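An afternoon with the hand-held grippers at Wevness
Posted 2026-07-18 in Visits

I have been meaning to write this one up since I got home, and my notes are in a terrible state (half of them are on the back of a parking receipt), so please forgive me if I wander a little. Regular readers know that I will happily drive a long way to look at somebody else's machinery. This time the drive was to Wevness, where the Ollel workshop has its collection room, and I went because a friend of the blog wrote in after my October post on the Huerta packing line and said that if I liked looking after grippers, I really ought to see how they look after theirs.

I was expecting a robot arm behind a fence, I suppose, out of habit. What they run at Wevness is a hand-held cell. A person carries a gripper in each hand, does an ordinary job with it, and the recording goes off to train an arm that lives somewhere else entirely. They call the setup the Sukell cell, after the street the first one was built on, and it has been going long enough to have its own logbook. The logbook was open at entry 3195 when I signed in, and I was allowed to leaf through it for as long as I liked, which was a mistake on their part because I liked it for a very long time.

Most of the entries are tiny. Pad changed, left finger. Cable re-seated. Marker cube wiped. Marker cube wiped. Marker cube wiped again, in different handwriting and with a heavier pen. I've kept maintenance books myself and there is something so comforting about seeing that other people's are just as dull as mine!
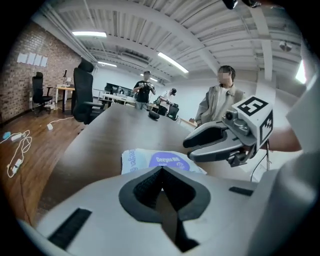

The marker cube gets more attention than any other part of the gripper, and by the end of the afternoon I understood why. The tracking software works out where the hand is from those black square patterns, so a greasy thumbprint or a lifted corner can spoil a whole recording without anyone noticing until later. The white block sits right on top of the gripper, above the curved gray fingers, and that puts it exactly where your other hand wants to go when you pick the thing up. I did it myself the first time, of course, and was very kindly told to take hold lower down. They check the block before each run by tilting it under the ceiling lights and looking for shine, and if a face has started to peel they replace that face and then recalibrate the gripper, even if the new print looks to be sitting perfectly square.

Recalibration was the bit I had really come for. It's a slow routine of opening and closing the fingers, holding the gripper still, turning it, and holding it still again, while somebody watches the numbers. The finger opening is measured at both ends of its travel and the two values are written in the book. If they have drifted by more than 2 millimeters since the previous entry, the gripper comes off the job and goes to the bench. I asked whether that happened often and got a shrug and a smile, and then a look at the shelf of spare fingers, so I drew my own conclusions.

The pads are the other regular job. They are soft and black and they wear, and the wear is uneven because people squeeze harder with the tips than they think they do. A pad is good for 460 grasps by the workshop's own rule, after which it is peeled off and a new one goes on, whatever state it is in. I argued for a while that this was wasteful (I am a great one for running things until they squeak), and the answer was that a half-worn pad slips a little, the person holding it learns to squeeze a little more to make up for it, and then the recording teaches the arm a bad habit. I still think 460 is on the cautious side. But I came home and changed the suction cups on my own machine, so make of that what you will.

The old adhesive has to come off completely before the new pad goes down. They use a plastic scraper and a cloth, and they're fussy about letting the surface dry, and then the pad is pressed on from the middle outward and left alone for 8 minutes. I know it is 8 because a kitchen timer was set, and we all stood around talking about lunch until it rang.

After a pad change comes the pinch check, and I do love a good pinch check. You take something light and flat off the table, hold it by the very tips of the fingers, lift it, keep it level, and look at whether it creeps. A flat pack is harder than it sounds, as you want enough pressure to hold it and not so much that you buckle it in the middle.

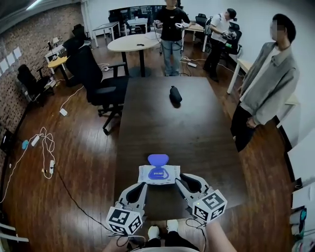 The pinch check on a pack of wet wipes, held between the two fingertips.

I had several turns. The gripper is heavier at the front than you expect, and my wrist was complaining well before I had a hold I was pleased with. Everyone else in the building seems to have developed forearms like a baker's.

Cables deserve a paragraph, as they always do in these reports. The thin ones under the gripper are the part most likely to fail, right where they leave the body and get bent every time you turn your hand. The workshop has tried sleeves, clips, and a sort of coiled lead that everybody hated, and has settled on leaving a bit of slack and swapping the lead at the first flicker on the screen. A suspect lead gets a knot tied in it straight away so it can't wander back into use. I have stolen this idea and my drawer at home is already full of knots.

A few practical things if you are thinking of going. Visits are by arrangement with Ollel and small groups only. Wear shoes you can stand in, and mind your feet around the power leads. Parking is behind the building, past the second gate (the first gate looks like the right one and is not). There is coffee, and it's good coffee, and there were some very nice almond biscuits when I was there, though I can't promise those.

I've asked if I can come back when they do the full strip-down of a gripper, motor out and everything, and they have said yes in principle. In the meantime I'm typing up the notes on the finger calibration properly, and if anyone would like a copy, leave a comment underneath and I'll send it along once I have found the other half of that parking receipt.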